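Skistau Announces the Harka, a Tablet That Weighs What a Tablet Should and Costs Slightly Less

Company's second tablet arrives in December with a screen you can read outdoors, a headphone jack, and no new assistant

Skistau, the maker of the Zillen e-reader and a tablet that sold modestly, today announced the Harka, a new tablet for people who own a couch. It goes on sale in December through the Skistau online store and at the retailers who still return our calls.

The Harka replaces the Hsueh, which has been on sale for longer than we planned and which many customers have described to our support team as "fine." We have taken that seriously. The Harka was built by going through the support mail from the Hsueh's whole life and fixing the things people wrote in about, in the order of how annoyed they sounded.

"We had a very long list and a fairly short budget," said Hui-mei Cheung, head of product at Skistau. "The top item was the power button. People kept pressing it when they wanted the volume. So we moved it. I would love to tell you there was a vision behind this, but we moved the button."

The power button is now on the short side. The volume buttons stayed where they were and have been made bigger, with a ridge on the upper one so it can be found in the dark.

What's new

The screen is brighter and much less shiny. The Hsueh made a good mirror, and several buyers told us so. The Harka has a matte finish that comes standard on every unit, and you do not have to pick it from a menu or pay for it. Colors look a touch softer than on a glossy screen. If you edit photos for a living you will notice, and you probably already own something more expensive.

The battery is 40 percent larger than the one in the Hsueh. Charging is by USB-C, at either end, so the cable reaches whichever side of the bed the outlet is on. A charger is in the box. So is a cable that is long enough.

There is a headphone jack. We never took it out, so we can't claim to be bringing it back, but we did ask marketing to mention it.

Two speakers have become four. They are loud enough to follow a cooking video with the fan running, a test Cheung's team carried out in their own homes over several weeks and would not like to repeat.
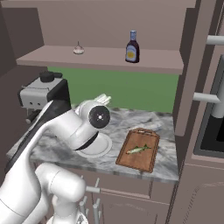

Storage starts at twice what the Hsueh offered, and the memory card slot is still there, behind a small door that now stays shut. The old door was the subject of 225 separate support messages, one of which was a poem. The new door has a metal hinge.

The Harka also works with the existing Zillen pen. Customers who bought a pen for their Zillen can use it on day one with no adapter and no pairing screen. Customers who lost their pen can buy another, and in fairness to our sales figures we hope they will.

What isn't new

The camera on the back is the same one. It is good for photographing receipts and whiteboards. The front camera has moved to the long edge, so that on a video call you appear to be looking at the other person instead of at something over their shoulder.

There is no folding version or "Pro" version, and there is one size. It comes in dark gray and in a green that tested better than we expected.

Software

The Harka ships with 11 fewer preinstalled apps than the Hsueh. Those that remain can be removed, including ours. Setup has been cut to four screens, and none of them asks how you feel about receiving offers.

Skistau will provide security updates for six years. "We said four at first," said Chun-hung Chung, who leads software. "Then someone in the meeting asked how old everyone's own tablet was, and it got quiet. Mine was a museum piece. So it's six, and I have been asked to stop bringing up how much work that is."

Hsueh owners are not being left behind either. The same software, minus the parts that need the new hardware, will reach the Hsueh as a free download shortly after the Harka goes on sale. It will make the Hsueh a bit faster. It will do nothing for the little door.

Price and trade-in

Owners of a working Hsueh can send it in for a $70 credit toward a Harka. "Working" means it turns on and the screen isn't cracked. Scratches are fine, as are stickers, although we can't mail the stickers back. The full price will be listed on the Skistau store when orders open, and it will be lower than what the Hsueh cost at launch. Our finance department has asked us to say that this is not the start of a tradition.

A folding cover is sold separately. It holds the tablet up at two angles, one for watching and one for typing. The earlier cover offered a third angle, in which the tablet fell over.

Repairs

Batteries, screens, speakers and both USB-C ports can be replaced, and Skistau will sell the parts along with a printed guide. The back is held on with ordinary screws. There are six of them, all the same length, after a spirited internal debate.

About Skistau

Skistau makes e-readers, tablets and pens for everyday use. The company employs 176 people, most of whom have an opinion about the green.

Press contact

Review units are available on request from the Skistau press office. Please tell us which color you would like, and please send it back afterward.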